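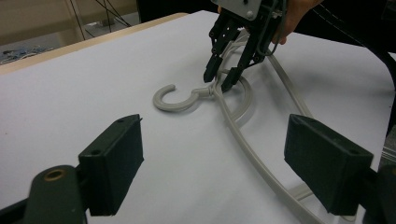
A light gray clothes hanger on a white tabletop.

Fourteen Winters Behind the Counter

The coat check at the Stoltine is to the left of the box office, down three steps that have been catching people since the building opened. There is a sign warning about the steps. It hangs above them, so you read it on the way down.

The woman who runs it has been there for 14 seasons and agreed to talk on the condition that I not use her name, on the grounds that people already recognize her at the supermarket and want to discuss their umbrellas. We met at half past four, before the matinee crowd let out, and she talked while sorting tickets into a cookie tin.

"I took the job for one winter," she said. "I was going to be an optician."

The theater was showing a musical that year and the check room was run by two sisters who didn't speak to each other. One took the coats in and the other gave them back. "It was a good system, if you never had a question. If you had a question you were finished." When the sisters retired, in the same week and separately, she inherited the counter, the bell and a rail with room for 100 coats. The theater seats a good many more than that. She has raised the matter.

What she has instead is a theory of coats. Wool goes to the left, where it can breathe. Puffy jackets go on the far right and are pushed, hard, with the forearm. Fur goes in the back by the boiler door, "because whoever owns it will come and look at where you put it, and it takes them a while to walk there." Anything with a broken hanging loop goes on a hanger, no matter what the owner says about it being fine.

"It's never fine. People will buy a coat that costs more than my car and hang it up for ten years by a little string. Then the string goes and it's my fault."

I asked whether she had strong views on hangers. She put the tin down.

Wire is out of the question. Wood looks nice and weighs a ton by the end of the evening. The padded satin kind were tried for one gala and the coats slid off them in heaps during the overture. She has settled, without much joy, on plain plastic. "You want a shoulder that's rounded and a hook that turns. That's the whole list. You'd be amazed what they'll sell you that has neither."
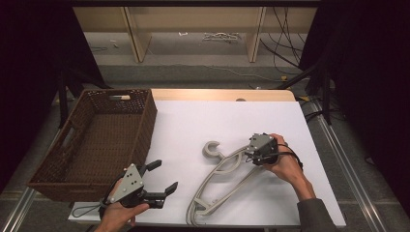 The Ticket Problem

Nobody keeps their ticket. She was firm on this. They put it in the program and leave the program on the seat, or they put it in the pocket of the coat and hand over the coat. On a full night she will get a dozen people describing their own clothing to her, and she says it is a sad thing to listen to.

"They say it's black. I say, what else? They say it's sort of long. These are people who got dressed in it that day."

The numbers themselves have a history. The sisters bought a roll that started somewhere in the two thousands, and she still has a brass tag from an older set, number 3054, which turned up in the lining of a raincoat and belongs to no system she can identify. She uses it for the coat she likes best on any given night. The owner gets a paper ticket like everyone else and is never told.

Her all-time favorite was a green loden with horn buttons that came to every chamber concert for six years. She never learned a thing about the man who wore it, apart from his neck size. Then one October he came in wearing a parka. "I didn't say anything. What could I say? I gave him his ticket."

What Gets Left

The shelf of unclaimed things is cleared in July, when the theater is dark. Scarves go to a church in Fullus. Umbrellas go to the ushers, who lose them again. Coats, and there are always coats, she finds very hard to explain.

"It's January. It's snowing. You came in a coat. At what point on the way home do you notice?"

She keeps them a full year. The good ones she takes to Tóth, the alterations shop across the street, for a new loop and a press, so that they are at least presentable if somebody comes back. Somebody did, once, after eleven months, and was annoyed about the wait. 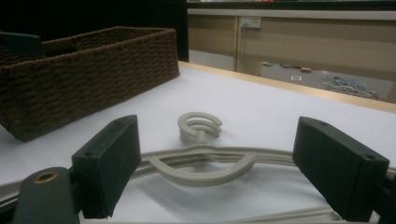

The pressing comes out of her own pocket, or out of the tip jar, which she regards as the same thing. Tips have gone down since people stopped carrying change. A good night used to bring in 100 dollars and now she gets apologies, along with the occasional foreign coin and, last spring, a cough drop. The management offered to put up one of those square codes you scan with a phone. She asked them where, exactly, a person holding two coats and a child was supposed to keep the phone. They are looking into it.

They are also looking into lockers. There is a plan, and she has seen the drawing: two banks of gray doors where the rail is now, and a small plant. The opening date has moved three times. When I asked when she thought the lockers would come, she said she had named the folder "Never" and put it under the bell to keep it from sliding.

By then the applause had started upstairs. She can tell from it how long she has. A polite one gives her two minutes, and if they stamp she can finish her tea. This one was polite. She turned the cookie tin around so the lid faced her, moved the bell an inch to the right and asked me, pleasantly enough, to get out from in front of the counter.

On my way up I caught the second step. My own coat, she called after me, needed a new loop.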